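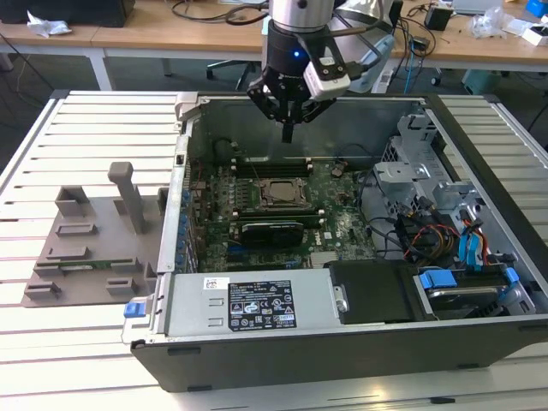 1/ Third month on the Flastel cell kit for computer teardown and memory swaps. Notes for anyone weighing up a quote. We paid full price and nobody at Flastel has seen this thread.

2/ The base kit is the arm, a two-finger gripper, a wrist camera and the control licence. The tower lies on its side with the panel off, and the gripper works from above. Fixture plates are extra. We print our own in grey and the fit has been fine.

3/ Memory modules are the best case. The fixture gives a repeatable pick point, so the camera only has to find the slots. Teaching a new board layout takes me 30 minutes, most of it spent on approach height.

4/ Cables are the weak spot. SATA leads move when you touch them and the planner treats them as if they don't. We still route them by hand before a run.

5/ Fingers: the stock pads wore smooth by May. Gillitz pads cost more and bolt straight on — no recalibration needed beyond the usual tool offset.

6/ Support is by email only. Replies took 3 days on average. The Timis rep quoted us same-day phone cover on their kit for an extra $3,000 a year. We passed.

7/ Would I buy it again? For memory and drives, yes. For full strip-down, no. Next up is the Mittal screwdriver head, once it clears customs.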